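May 12, 2019

The extension cords finally got their turn. I've been putting it off since February, when I emptied the desk drawers and threw every cord in the house into one box under the stairs. The box got heavy and the lid stopped closing.

I started by laying everything out on the floor and untangling it. Two of the cords had cracked insulation near the plug, so those went straight out. One was an old Gorkora with 12 feet of cable, still fine, and I moved it to the garage where a long cord is worth having.

Then the power strips. I like a plain white one with nothing clever on it. What I don't like is how chargers end up living in them for years. A phone charger goes in, the phone gets replaced, and the charger stays.

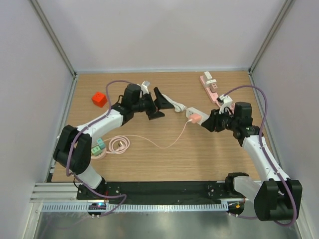
A reader wrote in after my last post on the desk to say that chargers should be stored apart from the strips, each one with its own cable wrapped around it, and that a shoebox with cardboard dividers does the job as well as anything from a store. I tried the shoebox. It holds up to 12 chargers if the dividers are cut narrow, and it fits on the shelf above the printer.

I did buy one thing, a pack of cloth cable ties from Siddiqui for 99 cents. They're a bit short for the thick cords — I had to join a couple together — but they work on everything else.

Labels are next. I put masking tape on each plug and wrote the room on it in marker. The tape from the Sarkcombe hardware store peels, so I'll probably redo the kitchen ones.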